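Notebook, February

Voicemail and recorder notes, continued from the last pages

Starting over with the phone stuff now that the interviews are going to run until spring. Most of what I wrote in January was wrong or is out of date after the system update, so colleagues should read this entry and skip the older ones.

What I need: clean audio of a two-way phone interview, saved somewhere I can find it, with a transcript good enough to search. I don't need the transcript to be good enough to quote from. I listen again for every quote anyway.

Phones in use: my own Android, the office Android, and the old one in the drawer with the cracked back. The old one still holds a charge and has a headphone jack, so I'm keeping it in the test.

Apps tried so far: Resine and Esura. Uddin is the little inline adapter that goes between the headset and a recorder. Farstead is the newsletter these interviews are for, and the file names all start with FAR for that reason.

10:15 a.m.

Resine first. Installed on my phone, gave it the microphone and contacts permissions, refused location. It asked for location again at the next launch and I refused again. It still works without it.

Called the office line from my desk and read from a page of old copy for a few minutes. Resine started on its own when the call connected. My side came out loud and clear. The other side was there, but low, like someone talking in the next room. Turned the input gain up in the settings and made a second call. Other side better, my side now clipping on hard consonants. There is no separate gain for the two sides.

Switched to speakerphone for a third call. Both sides about equal, but the room comes in with them. I could hear the heating. Usable for notes. I wouldn't want to put any of it in an audio piece.
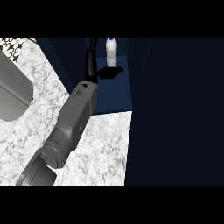

Does the person on the other end need to be told about the recording if it's only for notes?

Tell them every time, at the start, and get the answer on the recording. The rules change from state to state, and the person you call may be sitting in a different one from you. We ask before the first real question, wait for a spoken answer, and write the time of it in the log. If they say no, stop the recorder and take notes by hand.

I'm leaving that in because it gets asked whenever someone new starts making calls.

11:40 a.m.

Esura. It works a different way. It doesn't record on the phone at all. You dial into their line first, then add the interview subject, then merge the calls. The recording is made on their end and shows up in the app later.

Sound is good. Both sides at the same level, no room noise, no clipping. It sounds like a phone call, a bit thin on top, but even all the way through.

Problems:

The merge step. On my phone the merge button is on the main call screen. On the office phone it's under the three-dot menu, and it was grayed out until the second call had been up for a moment. I hung up on the test line by accident the first time. Practice this before a real call.

Incoming calls. If somebody rings while you're merged, the phone offers to put the whole thing on hold. Turn on Do Not Disturb before you dial.

Delay. The first file took long enough to appear that I thought it had failed. It hadn't. The second was there by the time I'd opened the app.

Caller ID. The subject sees my number, which is good. I had worried they'd see the service's number and not pick up.

Storage. Esura's basic plan keeps 300 minutes. After that it stops recording, and the only warning is a small banner inside the app, which you will never see if you're dialing from the regular phone screen. I'd want to empty it at the end of each day we make calls.

1:30 p.m.

The Uddin adapter with the old phone. Headset plugs into the adapter, adapter plugs into the phone, and a third lead goes to the pocket recorder. No apps and no permissions.

First attempt recorded nothing but my own breathing. The plug on the third lead has to be pushed in until it clicks, and mine hadn't. Second attempt fine. Other side is very clear, clearer than Esura to my ear, and my side is natural. There's a faint hum when the phone is charging. Unplug the charger and it goes away.

I like this one. The recorder shows a level meter, so I can look down and know that it's running. With both apps I kept waking the screen to check, and once I muted myself doing it.

Against it: three things to carry, one of them with a fragile lead, and it only works on a phone with a jack. The office phone has no jack. I tried it through a USB-C dongle and the recorder got the other side only. A different dongle might do better. Matúš Brabec says he has one from an older set of earbuds and will bring it in.

2:50 p.m.

File names. This is the part that cost me most of an afternoon last month.

Resine names files by phone number and a string of digits. Esura names them by its own account number. The pocket recorder just counts up, and it's now on file 1029. None of it tells you who was talking.

What I do now, right after hanging up, before getting coffee or anything else:

Copy the file to the laptop.
Rename it FAR, then the subject's last name, then a short word for the topic.
Play the opening to check that the consent is on it.
Play a bit from the end.
Write one line in the log.

The log is a plain text file in the shared folder. One line per call: time, name, which method, consent yes or no, anything odd. Matúš wanted a spreadsheet. I said he could make one from the text file, and he did, and it's fine, but please add new calls to the text file only. Last month we had two versions and neither was complete.

Don't delete from the phone or recorder until the laptop copy has been played. Copied isn't the same as readable. I have one file from January that copied at full size and won't open in anything.

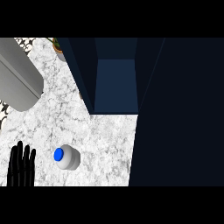
The January file, for the record, was a Resine one, and I think the app was still writing to it when I pulled it across. There's a small spinning icon next to a recording while it's being saved. Wait until that goes. I've since moved several others after waiting and had no trouble with any of them.

3:35 p.m.

Formats. Resine offers three: a small one, a medium one and WAV. The small one is set by default. Voices survive it all right, but the transcript is noticeably worse, with names especially getting mangled. I've changed it to WAV on both phones. If you reinstall the app it goes back to the small one, so check.

Esura gives you an MP3 and that's that.

The recorder does WAV or MP3. Set to WAV. The card has room for months of calls at the rate we make them, and I'd still clear it when a batch is done.

4:10 p.m.

Transcripts. Ran the same test reading through both apps' built-in transcription, and then the recorder file through the laptop program we already pay for.

Resine: quick, done on the phone. Doesn't separate speakers. It's one block of text with no paragraph breaks. Searching works. Reading it is a chore.

Esura: separates the speakers and gets them right most of the time. When two people talk at once it gives everything to whoever was louder. It put a question mark after nearly everything I said. Maybe I sound like that.

Laptop program: slowest, most accurate, and has a custom word list. The list holds up to 1000 entries. I've added place names, the people we have interviews booked with, and the few technical terms that keep coming up. Accuracy on names improved right away. The list is saved on my laptop only for now. Need to find out if it can be exported.

None of the three handled numbers well. "Fifteen" and "fifty" came out swapped in two of them. Every figure gets checked against the audio, no exceptions.

4:45 p.m.

Battery, briefly. Resine runs in the background all day even when you aren't on a call and it shows. The office phone was well down by mid-afternoon with hardly any use. Setting it to manual start fixes that, but then you have to remember to press the button. I'm leaving it on automatic on the office phone, on the charger, and taking it off mine.

Where things stand:

Booked interviews at the desk: Uddin adapter and recorder on the old phone, charger unplugged, Esura not used.

Calls from the office phone: Esura, Do Not Disturb on. Empty the account at the end of the day.

Calls that come in without warning: Resine, if it's on. Ask, get the yes, and if the sound is bad offer to call back on the other phone. People mostly don't mind.

Still to do:

Try Matúš's dongle on the office phone.
Order a spare third lead for the adapter.
Ask Esura how long deleted recordings stay on their side. Their help page says "promptly." I'd like a number before we use it for anything sensitive.
Export the word list.
Test with the subject on a bad cell connection. All of today's calls were to a landline in the same building, so of course they sounded good.
Find out if video calls need their own entry. The subject for the next Farstead piece would prefer one, and I haven't tested recording on the laptop since the update.

5:20 p.m.

One more Resine call, to check the WAV setting on the office phone. It saved as WAV. Other side still low. Log updated.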